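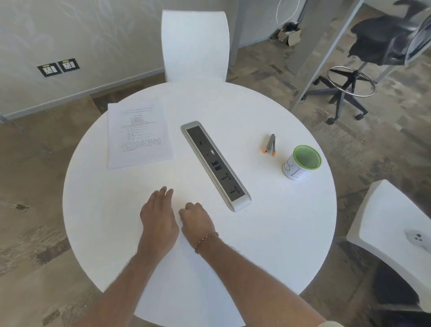 Camargo Sheet Cell

Tabletop paper-handling arm with tray, suction cup and controller
Sold and supported by Onurari, Graltcombe
Page updated Mar 11, 2025

I've looked after our own Camargo for a good while now, and when people ring up to ask about one they nearly always end up asking me what it's like to live with. So I've put it all on the product page, along with the bits the leaflet skips!

What it does

The Camargo picks single sheets off a stack, lays them under a scanner head and drops them in an out tray. It's a small arm with a suction cup on the end, bolted to a base plate 600 mm across. The tray holds 70 sheets of ordinary office paper. Go over that and the top sheet sits too close to the cup, and you'll get two coming up together (I've tried it, more than once).

What's in the box

Arm and base plate
In tray and out tray
Controller with mains lead
Two suction cups, one fitted, one spare
Hex key for the wrist screws
Network cable
Printed setup sheet

The scanner isn't included. We mostly send it out for use with the Vosasus overhead one, and the mounting holes line up, but anything that gives a clean trigger signal will do.

Setting it up

You want a table that doesn't wobble. Mirela Pacheco does our installs and the first thing she does is lean on the table with both hands, and if it rocks she packs the feet before opening the box. Put the base plate down, leave the clamps slack, plug in the controller and let the arm find its home position. Then nip the clamps up. If you tighten them first you'll probably be undoing them again.

Next come the tray guides. Slide them in until they touch the paper, then back them off a hair. Run ten sheets with the speed dial at its lowest and watch the cup come down. It should land in the top third of the sheet, on the centre line. If it's off to one side, loosen the two wrist screws, nudge it over and try again. I allow myself a whole cup of tea for this and have never regretted it.

Preparing the paper

Most of the service calls I get are really about staples. A staple left in a corner will snag the next sheet down, and if the cup lands on one it nicks the rubber and you lose suction for good. We get ours out by hand at a separate table, with a proper staple remover, and the sheets go in the tray flat and single.

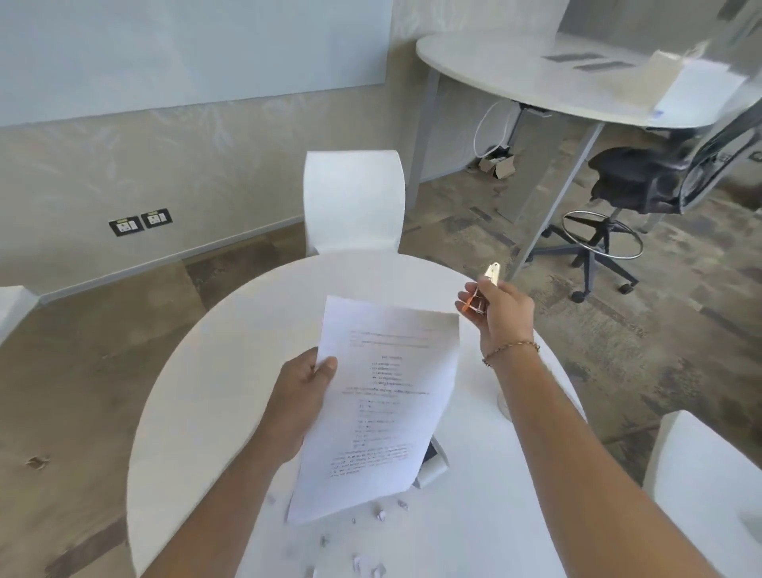

Paper prep by hand, with the staple remover and a printed sheet.

Have a look at the corners too. A folded one can be flattened with your thumb, but a torn corner wants scanning by itself on the glass. Sweep up any scraps before you carry the stack over, as they stick to the underside of the bottom sheet and ride into the tray with it. And keep drinks on the prep table, please, well away from the controller!

Looking after it

Every morning: wipe the cup with a damp cloth and let it dry. No spirit cleaner, it makes the rubber go hard.

Every 7 days: lift the in tray out, shake the dust off and brush along the guides. Pull the little felt filter from the air line and look through it at a window. If you can't see daylight, change it.

Twice a year: check the belt in the forearm. The cover comes off with the same hex key. You're looking for shiny patches or fluff along the edges. Kelly Cordeiro wrote us a one-page guide with drawings, and I'll email it to anyone who asks, even if you bought your Camargo somewhere else.

If it stops

Fault 172 is the one you'll meet first. It means the cup went down and didn't feel any suction. Check there's paper in the tray (yes, really), then the cup, then the filter, then the push-fit joint at the elbow, which works loose if the arm's been carried about by its hose. Press reset and it'll try the same sheet again.

If it stops with no fault showing, turn it off at the wall, wait for the fan to go quiet and start over. Still stuck? Ring me before you take any covers off.

Spares

Cups, filters and belts are on the shelf in Graltcombe and go out by post. The replacement elbow joints are due back in stock in June, so if yours is leaking now, send me a message and I'll see what's in the drawer.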